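I've had the Sesow hand-held gripper kit for most of February. Short thread on what you get and whether it's worth paying for.

It's for recording hand tasks so a robot arm can learn them later. You hold the gripper, work the trigger and do the job yourself. The marker on the body is for tracking.

Setup is mostly cables. Leave yourself more floor than you think you need.
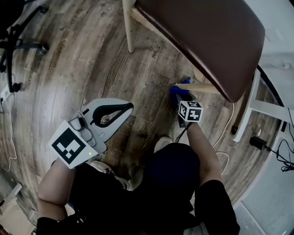
Naa Adjei asks whether the trigger gets tiring over a long session. Yes. I stop after 100 takes and switch hands. A lighter spring would help, and Sesow doesn't sell one.

The finger pads are the best part. They hold cloth and small boxes without much squeeze. A spare set is $200, which is steep for rubber and plastic.

Calibration is the weak spot. The manual says do it once a day. I do it every time I move the kit to another room — otherwise the tracks drift.

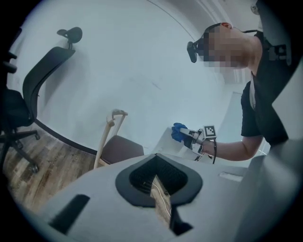

Two-handed tasks are where the price starts to make sense. You need 2 grippers for that, and the second one adds $800 to the order. The software lines up both recordings by itself, and I've only had to fix the timing by hand on long takes.

Support is by email only. I wrote at 4 p.m. with a question about exporting files and had a usable answer the next morning.

I'd buy it again for two-handed work. For one hand I'd look at the Kuvbridge rental first. Will post export settings next.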